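Gruver Brown Table Mat, Large

I went through two thin mats from Komura before I gave in and ordered the big one, and I wish I'd done it sooner! It covers most of my white table, so I can get the toaster oven, a plate and whatever I'm fixing all on it at once and still have room for my elbows. Crumbs go on the mat, the mat gets a shake over the sink, done.

Fruit days are when I like it best (I'm a big snacker). I pull a sheet of foil, set the clear container of slices on top, keep a plate close by and just work from there – no running back and forth to the counter. 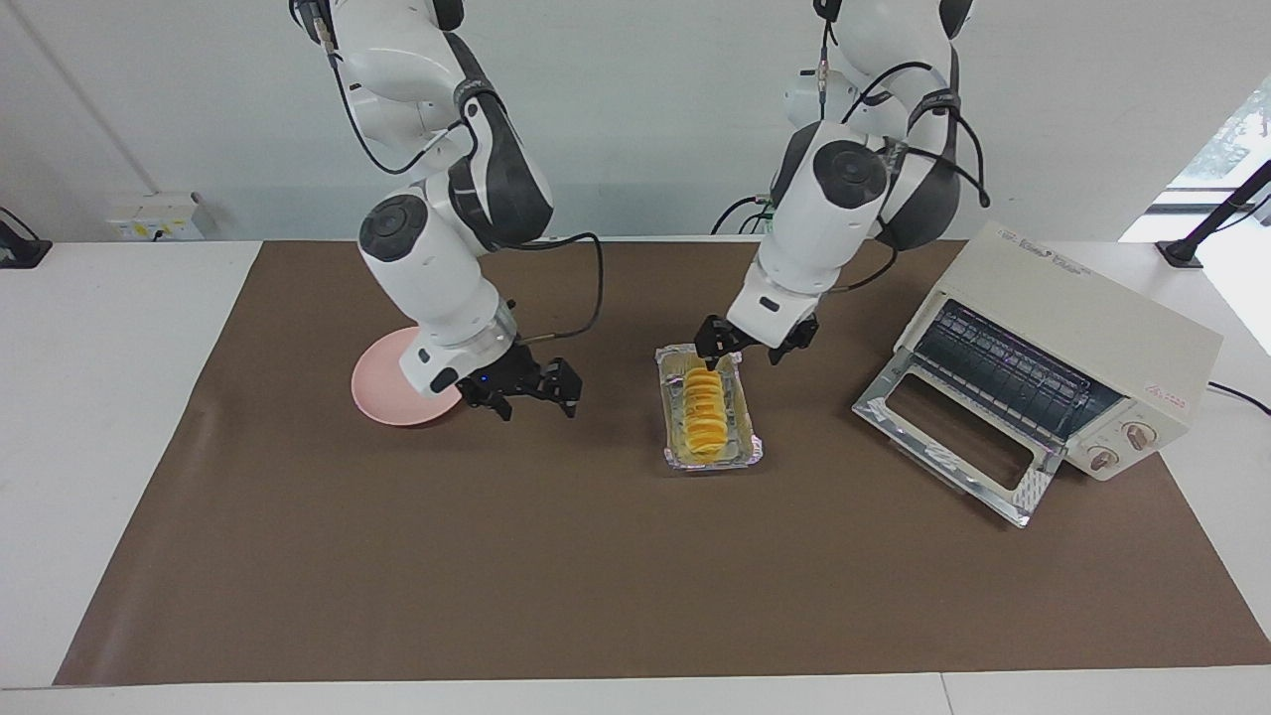

Size and care

Mine is the 104 cm one, item 2315. There's a smaller 80 cm version too, fine for a desk but I'd go large if your table can take it. Wipe it with a damp cloth and a drop of dish soap, and store it rolled, never folded – I folded mine in November and the crease took 2 weeks to flatten out.

Ships from the Biswas warehouse. Price last checked 6 March 2026.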